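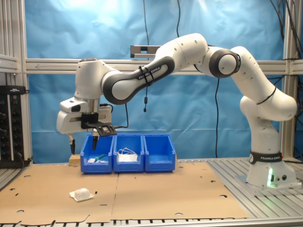
My grandmother kept her calendars, every one of them, and it was in the margin of one that I first met the Furkeck ferry. She had written "the day the boats stopped" beside 16th August, and that was enough to send me off to the archive at Wondlow for most of a summer.

The ferry had carried people over to Saha for 84 years, along with their hens, their mail and (once, in a bad July) a whole church organ in pieces. Henrique Meireles, the last pilot, made more than 67 crossings in his final month alone, and his logbook is a lovely thing to sit with – all weather and grumbling, and now and then a drawing of a heron.

Then the bridge at Dredus opened, and within 2 years the landing had gone to reeds. My grandmother never did like that bridge. She drove over it all the same, every market day, with the windows rolled down.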